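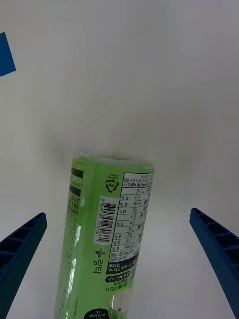 Green bottle, Korean label, nutrition panel down one side.

Does the back label help you buy better wine?

I spent most of February reading back labels, which I don't recommend as a hobby. A reader had written in to complain that two bottles from the same shop, at the same price, both promised "minerality" and "a long finish," and that one of them tasted like cough syrup. She wanted to know if any of those words meant anything. I told her I'd look into it and then regretted it for three weeks.

I bought 13 bottles, all white, all under the price where people start decanting things. Eleven of them had some kind of tasting note on the back. I copied the notes out, covered the labels, and tasted the wines over two evenings with Bastien Besson, who used to buy for a restaurant group and now mostly argues with me. Then we tried to match the notes to the glasses.

We got two right. One of those was the Clesness, and only because its note mentions oak and the wine tasted like a lumber yard.

The Arholm dry white was the one that annoyed me most. The back says "white peach, river stones, and a whisper of honeysuckle." I got lemon and not much else. Bastien got lemon too, then read the note and said he could sort of find the peach if he wanted to. That's my whole problem with these things. Once you've read peach, you go looking for peach, and after a glass and a half you will find it. 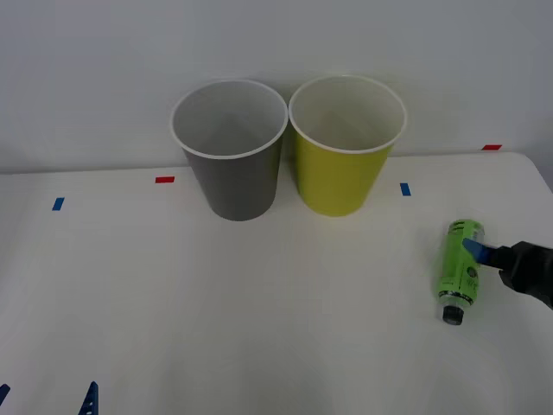 Gray and yellow-green paper cups, side by side.

I called the importer for Godadau and asked who writes theirs. The answer was the marketing office, in English, from a sheet of approved words. The sheet gets updated each year. The winemaker sees the text if there's time. I asked if the note changes when the vintage does and was told the design usually carries over. So the 2018 and the 2017 have the same apricots, and I would be surprised if the weather had been that polite.

Bellini was a better case. Their back label skips the fruit salad and gives you the grape, the village, the picking week, residual sugar, and the date of bottling. It's dull to read. It also told me the wine would be slightly sweet, and it was. If I'd had that line on the cough syrup bottle, our reader would have put it back on the shelf.
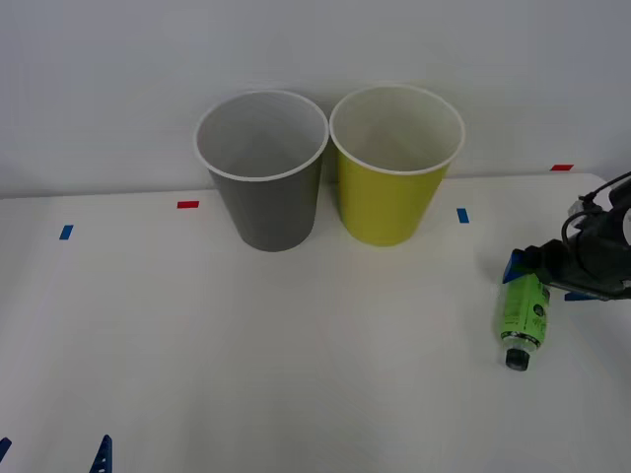 The two cups near the wall.

Some people in the trade tell me the poetry does no harm and gives nervous shoppers something to hold on to. Maybe. But shoppers are paying for that bottle on the strength of it, and I haven't seen anyone offer a refund for missing honeysuckle.

What I'd look for, for now: alcohol, sugar if they'll give it, the bottling date, and the name of whoever brought it into the country. Ignore "crafted." Ignore "passion" twice. If the label suggests pairing with "seafood, poultry, pasta, or good friends," you have learned that it's wine.

Bastien thinks I'm being unfair to the Arholm and wants to open the second bottle next to something with real peach in it. I'll report back if it changes my mind. Notes from your own shelves are welcome at the usual address, the sillier the better.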